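3.2 Household survey and item records

The survey was carried out in Kindville, a town with a high share of small rental apartments and few in-unit dryers. We sent the questionnaire to every address in two postal zones and received 159 usable replies. A reply was counted as usable if the respondent had filled in the laundry section and at least one of the two storage sections. Replies from shared houses were kept as one household when the tenants reported doing laundry together, and were otherwise split.

The questionnaire asked how clothes were dried in May, where they were hung, and how long they stayed there before being put away. We chose May because outdoor drying is possible on most days but indoor drying is still common. Respondents were also asked to list the hanging items they owned, whether or not they used them. This second list was longer than we expected. Many households kept hangers that came with purchased clothes, and few could say how many they had without going to look.

From the replies we drew a smaller group of 40 households for the item records. Each was asked to set aside the hangers, lines, hooks and clips in regular use for drying. Items were sorted first by form (rigid hanger, flexible line, clip, rack) and then by where the load is carried. We did not sort by price. Brand was recorded only when the respondent gave it, and two store lines, Basex and Vinier, made up most of those answers. Figure 4 illustrates the first two forms.

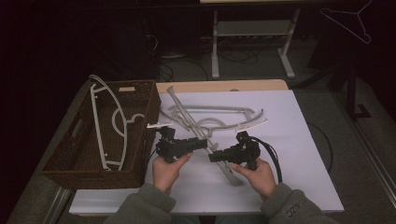
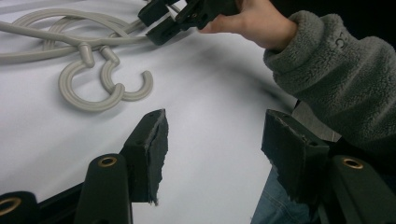

Figure 4. Hanging items on a white tabletop. First: light gray plastic clothes hangers. Second: a looped cord with J-shaped hooks.

3.3 Coding of drying practices

Open answers were coded by two readers working separately. The starting code list had 14 entries, taken from the Pruvost scheme for domestic textile care, which was written for larger homes with a separate utility room. We dropped the entries for cellar and attic drying and added one for drying over doors and one for drying on the shower rail. Where the readers disagreed, the answer was read again by both and a single code was agreed on. Answers that named more than one place were given a main code and a second code, in the order the respondent wrote them.

Drying on a hanger was coded apart from storage on a hanger. The difference matters for our third question, as 77 respondents said that shirts went from the drying place to the closet on the same hanger. In these homes the hanger is part of the drying equipment and the storage equipment at once, and counting it under either heading alone would understate its use. We therefore report it under both and give the overlap in a separate column.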